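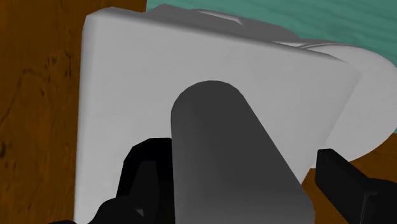 Light travels in straight lines until something gets in its way. When it lands on a surface, part of it is soaked up and part of it bounces off. The bouncing is called reflection. A flat surface that faces a lamp sends back a lot of light, so it looks bright. Turn the same surface away and it catches less. The large shape at the top of the page is white, but it is gray in places, and the front face gets darker toward its lower right. Your brain reads that change as shade and does not think the color has changed.

Shading on flat and curved surfaces

A flat surface far from the lamp has nearly the same brightness all over. A curved surface does not. Each part of it points a slightly different way, so the brightness changes little by little – this is called a gradient. A sharp corner gives a sudden change instead.

Matte and shiny

A matte surface is rough when seen very close up. It scatters light in all directions. A shiny surface is smooth and sends most of the light one way, which makes a bright spot called a highlight.

Try it

You need a flashlight, a sheet of white paper and a white egg. Make the room dark. Hold the flashlight 4 inches from the paper, then tilt the paper slowly. Next, shine the light on the egg from the side. Draw both with a pencil, and leave the brightest part blank.

Words to know

Reflection: light bouncing off a surface.
Gradient: a slow change from light to dark.
Matte: not shiny.

Written by Randa Harb. Checked by Lina Boutros.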